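Participants wanted: caffeine, tiredness and reaction time

Our group at the Dukport Institute for Applied Toxicology is looking for adults who drink coffee regularly and would like to take part in a study in February. We want to learn how caffeine changes reaction time in people who also take a common antihistamine against hay fever. Both substances are used by many people on the same day, but the combination has not been studied much at normal doses.

Who can take part

You are at least 20 years old, in good general health, and you drink coffee or black tea on most days. You should not be pregnant or breastfeeding, and you should not take any regular medicine for heart, liver or sleep problems. Smokers are welcome, but please tell us about it in the first telephone call. Good understanding of English or German is necessary.

What you will do

There are 2 visits, each lasting 6 hours and starting at 8.30 in the morning. Please come without breakfast and without caffeine since the evening before. At each visit you receive a capsule and a drink. Neither you nor the study nurse will know which of them contains the active substance. We take small blood samples through a thin tube in the arm, and between the samples you do short tests of attention. In the waiting times you may read or work. Lunch is provided. You must not drive home afterwards, so we pay for the bus or a taxi inside the town.
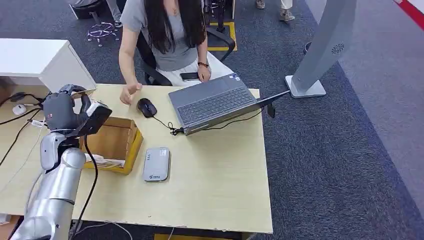
At a desk with laptop and mouse.

Payment and data

You receive a payment after the second visit. If you stop earlier, which is possible at any time and without giving a reason, you are paid for the hours you have attended. Your samples are stored under a code and destroyed when the analysis is finished.

How to apply

Please write to Henrike Hamann at the study office, Idum building, ground floor, with your age, your height and weight, and a telephone number. Medical questions are answered by Dr Bastian Hellwig, on weekdays between 2 and 4 in the afternoon.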